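## 4. Setting up a round on the Skelholm scorer

Before you start, have the club's card in your hand and your handicap index written down somewhere handy. The first setup takes a little patience, but once Skelholm knows your course you won't have to type any of this in again.

1. Open **Rounds**, then tap **New round**.
2. Pick your course. If you play somewhere small like Drancombe, it may not be on the list yet – tap **Add course** and copy the par and stroke index for each hole straight off the card.
3. Choose your tees. Please do check the color twice! The yardages fill in by themselves, and the wrong set can make you look like a far longer hitter than you are (a lovely feeling, but your partners will notice).
4. Add your playing partners, up to the number your format allows, and enter an index for each.
5. Choose **Stroke play**, **Stableford** or **Match play**, and tap **Start**.

> **Note:** The format can be changed up to the end of hole 2. After that it's locked.

### 4.1 Entering scores

1. Tap the hole number, then the player.
2. Enter the strokes, counting any penalties. A tee shot out of bounds, for instance, means your next one from the tee is your third.
3. Enter the putts if you like to keep track of them – you can leave that box blank.
4. Swipe left for the next hole.

> **Caution:** Don't press **Finish** until everyone has agreed the card. A finished round can't be reopened on the phone, and you'd have to ask your club to correct it from the office.
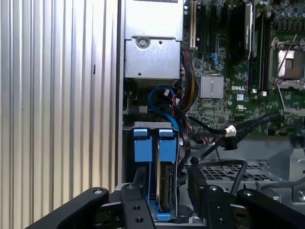 Azlan Raju adds that in match play he likes to enter a conceded putt as though it had been holed, so a 229-yard par three with the tee shot on the green and a first putt conceded goes down as a 2. Do the same and your hole totals will agree with his.

### 4.2 Picking up

In Stableford, if you can no longer score a point, tap **Pick up** and enjoy the walk to the next tee. The hole shows a dash and your running total stays as it was.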